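Home Products Guides Support Search the guides Go

Step 4. Your first rim grip in the Lustlow simulator

1. Load the tableware set and pick the bowl on its plate — I always start there.
2. Set the right hand's closing force to 37.
3. Park the left hand, open, over the near left of the table.
4. Bring the right hand to the rim.
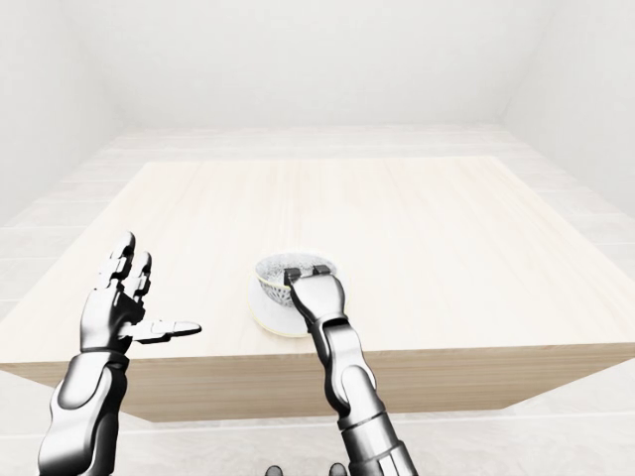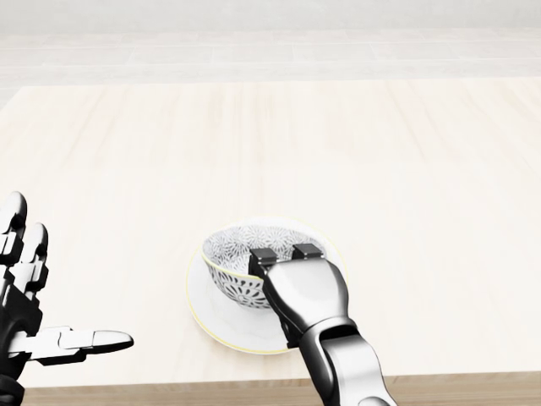 Bowl and right hand, both views. Left hand open.

Caution: don't go past 63 on force. I did one Sunday and had to reload everything!

Share 37 Comments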